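Signe Kárason on running a secondhand bookshop in Furnbridge

Signe Kárason opens the shop at 12 and closes it when the last customer goes home. She has done this since her father, Ingvar Kárason, handed her the keys and moved his own reading chair to the back room, where it still is.

"He said he was retiring," she says. "He comes in most afternoons and reprices things."

The shop is called Dratell, after the draper whose sign was over the door when Ingvar took the lease. He never had the money to change it, and later he stopped wanting to. The ground floor is fiction, cooking, local history and a wall of railway books. Upstairs is what Signe calls the slow stock – foreign languages, technical books, music, sermons.

I asked her how the buying works. Most of it is house clearances, she told me. A family calls, usually in September or after the new year, and she drives out with empty boxes. She gives one price for the lot and takes all of it, including the books she knows she can't sell.

"If you pick out the good ones, you leave them with a problem," she says. "They remember that. Their neighbors hear about it too."

The biggest clearance she has handled was 320 boxes from a retired engineer named Meirion Howells, who was moving in with his sister. It took her two months to go through them. He had kept every receipt inside the front cover, and she has left them there. One customer bought a book on bridge design only for the receipt, which was from a store in the town where he grew up.

Pricing is the part she likes least. Her father priced by feel, in pencil, and got angry when people asked him to explain. Signe looks up anything that seems unusual and otherwise goes by condition and by how long a book has sat.

"A book that has been upstairs for six years is telling you the price is wrong," she says. "Ingvar says it's telling you the right person hasn't come in yet. We have that argument a lot."

She does her own small repairs. She learned from Ditte Hafstein, a bookbinder who used to rent the bench by the window, and she still calls her when something is beyond her. Loose hinges she will fix. Torn dust jackets get a clear cover and nothing else. She doesn't use tape, and she spends a fair amount of time removing tape other people have used.

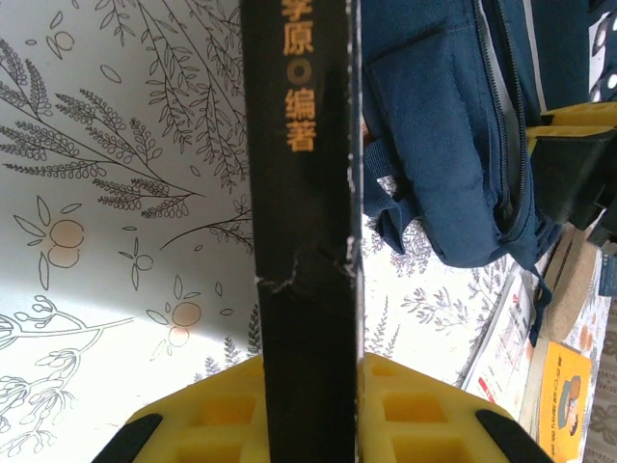 Spines are the usual trouble. They take the strain every time a book is opened flat, and they take it again when someone hooks a finger over the top to pull it off a tight shelf. Signe packs her shelves so that a hand fits between the books and the board above. It costs her a few books per shelf, and her father thinks it looks half empty.

"Push the books on either side back a little and take hold of the middle one by its sides," she says. "I tell the kids who come in on school visits. The adults I leave alone, mostly."

I asked whether she would sell more online. She lists some of the slow stock that way, and Grímur Blöndal, who works mornings, does the packing. But the postage has gone up, and she doesn't enjoy writing the listings. "You have to mention every mark. By the end you've talked yourself out of the book."

The lease comes up again next year. The landlord has asked for more, and she has offered something in between. She expects they will settle. In the meantime the roof over the music section needs looking at, and she has moved the scores down to the landing.

Ingvar came through while we were talking, carrying a cookbook. He had rubbed out her price and written in a higher one. She waited until he had gone back to his chair, then reached for the eraser.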